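Guardar a roupa de inverno e as mantas: o que fazer antes de fechar o armário

domingo, 23 de junho de 2024

Quem deixa a troca de roupa para julho acaba por fazê-la com calor e à pressa. O trabalho leva uma tarde se for feito por partes: primeiro separar, depois lavar, depois secar bem e só no fim arrumar. A maioria dos estragos que se encontram em outubro (manchas amarelas, cheiro a mofo, buracos de traça) vem de peças guardadas sujas ou ainda húmidas.

Separar

Tire tudo do armário e ponha em cima da cama. Faça um monte para lavar em casa, outro para a lavandaria e outro para dar. Uma peça que não saiu do cabide durante todo o inverno vai para o monte de dar, salvo fatos de cerimónia e roupa de neve.

Esvazie os bolsos um a um, incluindo os interiores. Lenços de papel esquecidos desfazem-se na máquina e ficam agarrados a tudo. Feche os fechos de correr até acima, aperte os velcros e retire as golas de pelo amovíveis, que se lavam à parte.

Veja também as costuras. Um ponto solto no casaco cose-se agora em dois minutos; depois da lavagem pode já ser um rasgão. Os botões de substituição guardam-se numa caixinha com a etiqueta da peça, para não haver dúvidas no ano seguinte.

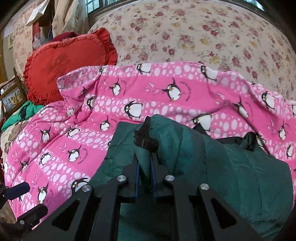

Tecido verde-escuro, com uma tira preta na parte de cima.

Lavar casacos acolchoados

Leia a etiqueta. Se tiver o símbolo da bacia riscada, o casaco não vai à água em casa. Nos outros casos, quase todos aguentam um programa delicado a 30 graus, com centrifugação baixa.

Vire a peça do avesso. Use detergente líquido, metade da dose normal. O pó deixa resíduos brancos nos canais do acolchoado e é difícil de enxaguar. Nada de amaciador: retira o volume às penas e estraga o tratamento impermeável dos tecidos sintéticos. Em casa usamos o detergente para delicados da Evico, mas qualquer um sem lixívia e sem branqueador ótico serve.

Punhos e gola precisam de tratamento prévio. Esfregue com uma escova macia e um pouco de sabão azul e branco, deixe atuar um quarto de hora e passe por água. As nódoas de gordura saem melhor com uma gota de detergente da loiça aplicada a seco.

Faça sempre um enxaguamento extra. Se ao apertar o tecido ainda sair espuma, faça outro.

Secar

O enchimento de penas molhado junta-se em bolas. Na máquina de secar, use temperatura baixa e ponha 2 bolas de ténis limpas no tambor. Pare a meio do ciclo, sacuda o casaco e desfaça os grumos com os dedos.

Sem máquina de secar, estenda a peça na horizontal, à sombra, sobre uma rede ou uma toalha grossa, e vire-a várias vezes por dia. Um casaco de penas pendurado a pingar fica com o enchimento todo na bainha. Conte com dois ou três dias. O exterior seca muito antes do interior, por isso aperte as zonas mais grossas entre as mãos e só dê o casaco por seco quando não sentir nenhum ponto frio.

Mantas e cobertores

As mantas polares e de microfibra são as mais fáceis. Lavam-se a 30 ou 40 graus, sozinhas ou com outras peças sintéticas. Evite misturá-las com toalhas e algodões, que largam cotão. Não vão ao ferro, porque a fibra derrete e fica áspera.

As mantas de criança, com bonecos e cores fortes, lavam-se à parte nas primeiras vezes. Para saber se ainda largam tinta, molhe um canto e aperte-o contra um pano branco. Se o pano ficar limpo, podem ir com o resto.

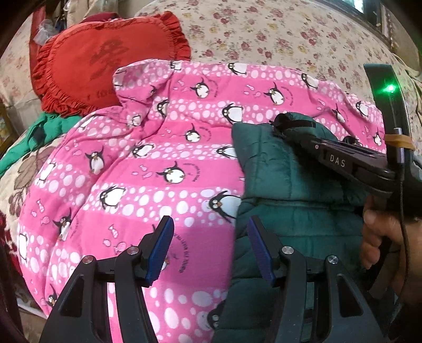 Manta cor-de-rosa com pinguins e, à direita, um casaco acolchoado verde.

Os cobertores de lã pedem mais cuidado. Água fria, detergente próprio e nunca torcer. Se não houver nódoas, basta arejá-los uma manhã à janela e escová-los no sentido do pelo. Um cobertor de casal encharcado pesa muito, e há máquinas domésticas que não o conseguem centrifugar. Nesse caso, a lavandaria self-service com tambor grande compensa.

Os edredões sintéticos seguem as regras dos casacos acolchoados. Têm de caber no tambor com folga de um palmo, ou o meio fica por lavar.

Onde guardar

Os sacos de vácuo poupam espaço e servem para mantas polares, edredões sintéticos e almofadas de fibra. Para penas e lã não são boa ideia: ao fim de meses comprimidas perdem volume, e algumas não o recuperam. Essas ficam melhor em sacos de algodão ou de tecido não tecido, com folga. Comprámos os da Trekevon, que têm janela transparente e pega lateral. Uma fronha velha faz o mesmo serviço.

As caixas de plástico com tampa são práticas para debaixo da cama. As nossas são as Midtbø baixas, com rodas. Forre o fundo com um lençol de algodão usado e não encha até ao topo. Se o quarto for húmido, ponha um saquinho de sílica em cada caixa e verifique-o a meio do verão.

Os casacos compridos podem ficar pendurados, em cabides largos e com uma capa de pano. A capa de plástico da lavandaria deve ir para o lixo no próprio dia, pois retém humidade.

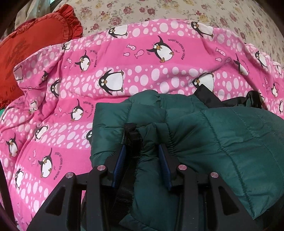
Equipa Ratov Casa

Contra as traças

A alfazema e o cedro afastam as traças, mas não matam as larvas que já lá estejam. Aspire primeiro o armário, sobretudo os cantos e as calhas das gavetas, e limpe as prateleiras com água e vinagre em partes iguais. Deixe as portas abertas até secar.

As bolas de cedro perdem o cheiro ao fim de alguns meses. Uma passagem leve com lixa fina devolve-o. Os saquinhos de alfazema duram uma estação. Não encoste nenhum deles diretamente à lã clara, pois os óleos podem manchar.

Se encontrar buracos numa camisola, isole-a. Feche-a num saco de plástico e deixe-a no congelador durante três dias, depois lave. Inspecione também as peças que estavam ao lado.

Etiquetas

Escreva em cada saco ou caixa o que tem dentro e o tamanho, no caso da roupa de criança. Fita de pintor e marcador preto chegam. Cole a etiqueta no lado que fica virado para fora e deixe à mão uma manta leve e um casaco fino para as noites frescas.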